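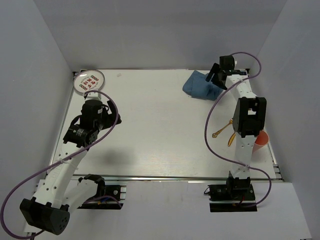

About Vadulora

Hi, I'm Dzintra Jaunzems, and I run Vadulora with my brother Tarmo and two people who put up with us. We help small businesses get paid from abroad. If you sell handmade saddles to someone in Canada, or translate manuals for a company in Brazil, we're the ones in the middle who take their money, change it into yours and get it to your bank before you've started to worry about it.

I used to work in the back office of a bank, in the room where international payments went when they got stuck. A payment would come in with one letter wrong in the name, or a missing street number, and it would sit there. The customer would call the branch, the branch would call us, and we'd tell them it was "under investigation," which meant it was in a pile. I was the pile! I learned an awful lot about how money moves between countries, and most of it made me grumpy.

Tarmo is the one who turned the grumpiness into a company. He was doing the books for a little furniture maker called Kalniņš, and they'd sent a chair order to a buyer overseas and invoiced 2333 for it. By the time the payment had gone through three banks, each of them had helped itself to a bit, and the shop had to write to the buyer asking for the rest. The buyer, quite reasonably, said he'd paid in full. Tarmo came over for dinner with the whole paper trail in a folder and spread it out between the plates, and I could tell him line by line who had taken what. I think we started Vadulora that night, although it took a good while longer to get the license.

How it works

You get account details in your own business name for each currency you want to be paid in. You put those on your invoice. Your customer makes an ordinary local transfer, the same way they'd pay their electric bill, and we convert it and pass it on. You see the rate before you agree to it, and you can leave the money where it is if you'd like to wait (plenty of our customers keep a dollar balance to pay their own suppliers with, and that's fine by us).

We charge one fee. It's on the pricing page, and it's the same whether you're moving the price of a pair of gloves or a year's rent. For payments over 2000 we'll ask to see the invoice the first time a new customer pays you. I know that's a nuisance. We're required to know what the money is for, and I'd much prefer to ask you once, politely, than freeze something later and have you calling me in a panic.

What we do with your money while we have it

People ask me this more than anything else, and they should. Your money sits in separate accounts that we can't use for our own bills. We don't lend it out, we don't invest it, and if Vadulora closed tomorrow it would still be yours. Rimantas Lill, our compliance person, checks those accounts against our own records every working morning before he'll talk to anybody. We're a payments company and we aren't a bank, so we don't pay interest and we can't give you an overdraft. If somebody needs those things I'm happy to say so on the phone and send them elsewhere. 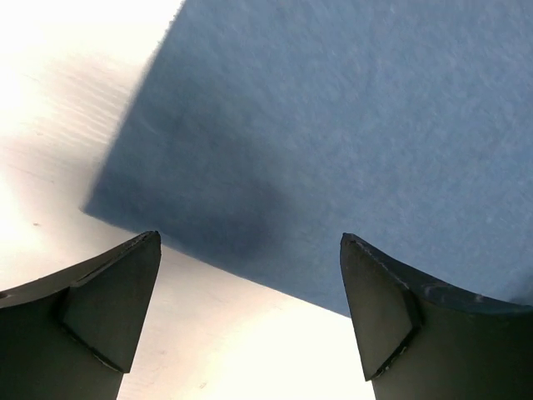 We also get asked about crypto. We've looked at it, and Tarmo still reads about it on the train and comes in with theories. For now our customers want to send an invoice in one currency and pay their staff in another, and the plain old payment networks have become pretty quick at that. Most of what we handle arrives the same day. If something better comes along we'll use it, and I'll write it up in the newsletter as usual.

Who we are

Tarmo looks after pricing, partners and the books. Rimantas does compliance, and he reads rule changes so the rest of us can sleep. Dimas Halim built our software, including the bit that spots a mistyped account number before the payment leaves – my favorite thing we've ever made, after all those years in the pile. I do customer support and pretty much everything else. When you call, you'll most likely get me.

We have customers in 17 countries now. The biggest is Gillow, who import lighting and employ 45 people, and the smallest is a man who tunes harpsichords. Last June we moved our currency conversion over to Jistent, who are our exchange partner, and that let us add four more currencies and drop the weekend markup. I'd been complaining about that markup for ages, so there was cake.

Our adviser is Normunds Kütt, my old boss from the bank. He comes in once a month, asks what would happen if our two largest customers left at the same time, and makes us work out the answer on paper.

Getting in touch

Write to us through the contact form or call during office hours. If a payment is missing, have the reference number handy (it's at the top of your confirmation email) and tell me what date your customer sent it. I can usually see where it is while we're talking. If you're just thinking of opening an account, send me a sample of the kind of invoice you write and I'll work out what it would cost you with us, fee and exchange rate included.

This page was last updated on 2026-06-29.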